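How to Check an Old Obituary Before You Copy It Into Your Family Tree

Most people treat a printed obituary as proof. I don't, and after you've worked through a few hundred of them you probably won't either. They were written in a hurry by tired relatives, typed up by someone who never met the deceased, and then trimmed to fit a column.

Step 1. Save the whole notice

Don't copy out only the dates. Keep the full text along with the paper's name, the page, and the month it ran. If all you have is a clipping with the edges gone, say so in your notes. "Skarnell paper, May, year missing" is a poor citation but a truthful one.

Step 2. Split the claims by who could have known them

The family knew the date of death and the place of the funeral. They were there. The birth date is secondhand, and the grandparents' names are often thirdhand. Mark each claim as strong, fair, or weak before you look anything up. If you wait until later you'll grade on whether you like the answer.

Step 3. Be suspicious of the survivors list

Stepchildren get listed as children. Children from a first marriage get left off. "Survived by a sister, Mrs. Wynne" tells you a surname by marriage and nothing else. I lost a whole winter to a Madetti family because one notice called a cousin a brother, and 337 online trees had copied it. That number impressed me at the time. It was one mistake, pasted over and over.

Step 4. Find one record made for a different reason

A burial register, a deed, a draft card, a school list. Another obituary for the same person doesn't count - two papers often ran the same text from the same funeral home. Look for something written down closer to the event, by somebody with no eulogy to write.

Step 5. Don't lean on the search site's hints

Troltosier county gave me 636 possible matches for one common name. I checked the ones with the right township and dropped the rest. A green check mark beside a match only means the software liked the spelling. 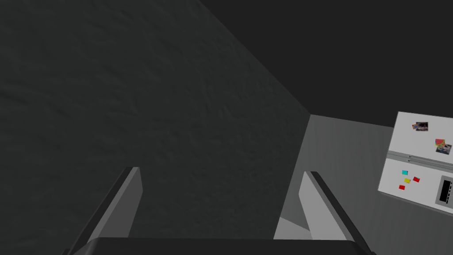

A dark gray wall, with part of a white refrigerator at the right.

Step 6. Write down what you still don't know

Put the conflict in the file, both dates, both sources. Leave the field blank if you have to. Some programs nag you about blanks - ignore them.

If the notice says "a member for over 40 years," ask the church for its roll. Small churches usually answer letters faster than email, and some will want a few dollars for copies.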